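Stuck on the bridge boss in Brenitz, is my party just wrong?
Reading time: 2 minutes
Print | E-mail

Eoin Keogh
Okay so I picked up Brenitz on my phone in August and I've been loving it, right up until the toll bridge at the end of chapter 4. I'm level 29 with Hayes up front, Koslow healing and the archer girl from Hakby in the back (I never remember her name). The boss goes down to a third of his health, puts up that green shield, and then wipes all of us in two turns. Every single time!

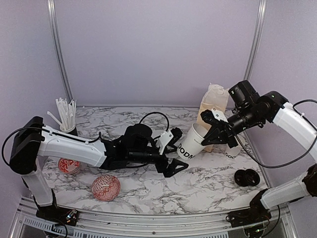
I've tried saving my potions for the shield phase and I've tried going all out before it comes up, and neither one gets me close. I've got 3,353 gold and nothing in the Hakby shop looks worth buying. Do I need to go back and grind, or is there some trick to the shield? I'd rather not grind, the fights in the marsh take forever and the music there is driving me up the wall.

Jarlath Hanrahan
You don't need to grind, 29 is plenty. I beat him lower than that. The shield soaks up physical hits and gives them back to you on his next turn, so if Hayes and the archer keep swinging you're pretty much killing yourself. Have everybody defend the turn it goes up, then only use magic till it drops. Koslow learns a weak light spell early on (everyone forgets it because he's always healing) and that does fine.

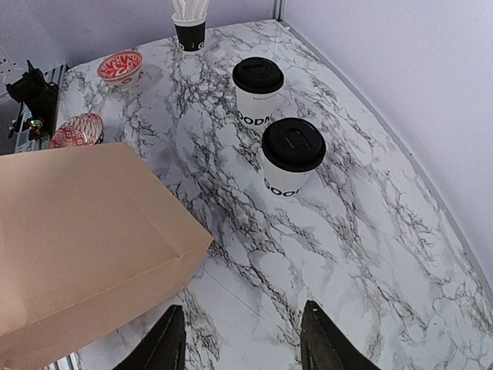
Two cups with black lids on the table.

Also, go talk to the old man by the well in Hakby before you cross. If you did his lost goat quest he sells you a charm that cuts the damage you get thrown back at you. It's not in the regular shop menu, which is why you didn't see it. I had enough gold left over for a stack of ethers too, and you'll want those if Koslow is going to be casting and healing both.

SableOtter
just grind lol
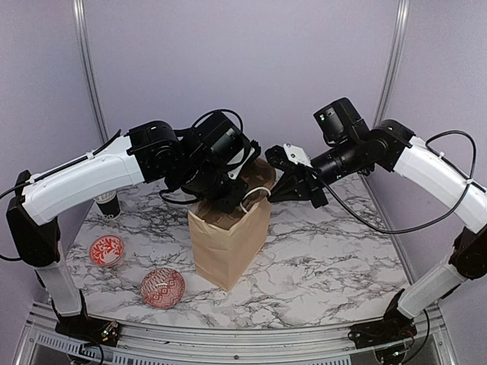 ok longer answer, I did the goat quest and I still lost a bunch of times, so don't feel bad. What fixed it for me was clearing junk out of my pack, because you only get so many slots and mine was full of marsh herbs. The pack icon in the game is a plain brown sack with nothing on it, kind of like the paper bag in the picture with the one twisted handle sticking up, and I tapped right past it for hours thinking it was scenery. There's a sort button in there. Dump the herbs, load up on ethers, put Hayes in the back row for the shield part. Still took me a few tries on Saturday but I got him. And turn the music off in the marsh, you're not missing anything.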